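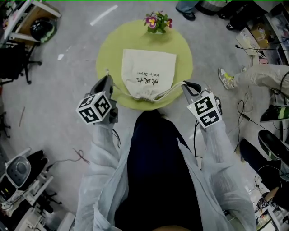

Figure 3. Labeled drawstring bag for a hair dryer, cinched at the neck, on a round mat.

3.2 Labeled soft storage

The second group of items in the Karano household inventory consists of soft containers closed by a cord. Each container was assigned to a single appliance. The bag in Figure 3 carries its label in both English ("Hair Dryer") and Chinese (吹风机), printed directly on the cloth. Of the 109 containers recorded, 86 bore a printed label of this type; the remainder were plain.

Following Abbasi, we treat the closure and the label as separate features. A cord drawn tight at the neck hides the contents, so the label becomes the main guide to what is stored inside. Participants in the November sessions were asked to name the contents of 20 closed bags before opening them. Labels were read in whatever direction the bag had been set down, and no bag was turned in advance. Response times are reported in Section 4.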